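Slide 1. Title. Wait for the people at the back to find chairs. Say hello, say Kunaria, say pickles.

Thank Auður Ásgeirsdóttir for the invitation and for the cucumbers. All 88 of them. Pause for laugh. If no laugh, move on, they may be cucumber people.

Slide 2. What refrigerator pickles are. Vinegar, water, salt, a jar, patience until Tuesday. No canning, so no boiling jars and no exploding jars. Say clearly that they live in the fridge the whole time. Last year a man asked about his garage. Do not encourage the garage.

Slide 3. The brine. 800 grams of cucumbers takes one big jar. Equal parts vinegar and water, heat, stir in salt and sugar, pour over. Dill, garlic, mustard seed. My aunt in Wurnside puts in a grape leaf for crunch and will hear no questions.

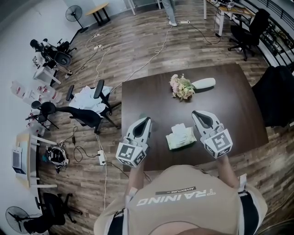
Slide 4. Slicing. Cut off the blossom end, it makes them soft. Spears for sandwiches, coins for eating over the sink at 11 p.m. I have strong feelings about crinkle cutters and have been asked to keep them short.

Slide 5. Things I got wrong. Table salt (cloudy). Warm cucumbers from the car (limp). Cinnamon. Skip the cinnamon story if running late.

Slide 6. Tasting. Pass the plates left to right. Mild jar first, then the chili one. Mention water is by the door BEFORE the chili one.

Questions. Someone will ask about sweet pickles. Be kind.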